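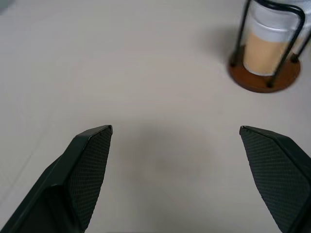 Gray tabletop, with the two fingers of a gripper open over it.

Too many stamps for too small a place

I have collected stamps for many years, first everything, then only birds, and now mostly the issues of small islands. It is from this last interest that my complaint comes. I think the small postal services print too much, and I think they are hurting themselves with it.

Take Gondal. When I began with its stamps, the whole country fit into one thin album. There were two or three sets in a year, the values were low, and they were made for letters. I have covers from that period with a fishing boat on them and a clear Munero cancel, and the stamp has paid the real postage to a real address. Last year the same post office put out 204 different stamps, if one includes the sheetlets and the miniature sheets. Most of them show trains, film stars, and dogs. I have nothing against dogs. But Gondal has no railway, and I doubt that the people who live there have seen many of these stamps at the counter.

The answer I always hear is that a collector is free and does not have to buy. This is true, and for a long time I also said it. But a country collector wants to be complete. This is the pleasure of the thing, even if it is a foolish pleasure. When the year costs more than he can pay, he does not choose the nice sets and leave the others. He stops. In our club in Brosbridge I know of several albums which end in the middle of a page, and the owners have moved to classic material, where at least no new stamps can appear.

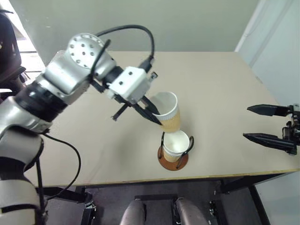
I am also not happy with the limited edition, as it is used now. A miniature sheet is announced in 400 copies, each with a number in the margin. Two months later comes the same sheet without perforation, again 400 copies, and then one with a gold border. The design is the same, only the edge is different. It makes me think of paper cups, like the one the silver arm is holding over the other cup in its little brown holder. A second cup is still a cup, and I would not pay a higher price for it because it came later. A limit should mean that after this number the printing is finished, for this design and in every form.

There is one catalog that I trust in this matter, the Furkodgate list, and even there the editors have difficulties. The island section had 2460 main numbers in the edition I bought in May, and a part of them is now in a separate list at the back, without prices, for issues that were not on sale in the country. I find this correct. Some dealers were angry about it, because a stamp without a catalog price is hard to sell. I would say the stamp was hard to sell before also – only the buyer did not know it.

What would I like? I would like that a post office makes perhaps ten sets in a year and announces them early. The subjects should have some connection with the place. It can be a lighthouse, a local plant, the anniversary of a school. Foreign subjects can be good too, if there is a reason, for example a ship that really called at the harbor. And the stamps must be available at the counter for a normal person who wants to send a letter.

I understand that a small country needs the income, and that an agency abroad offers money without work. I do not blame the clerk in Munero for this. But the good name of a postal service was built over a hundred years, and I see it used up in ten. I have still kept the Gondal album. The last page has the lighthouse set, all four values, and for now I am not adding to it.

Last updated: May

Related items
Storing miniature sheets without hinges
Munero cancels on early Gondal covers
How to read the Furkodgate list
Brosbridge club: notes on the exchange packet
Imperforate or trimmed? Checking the margins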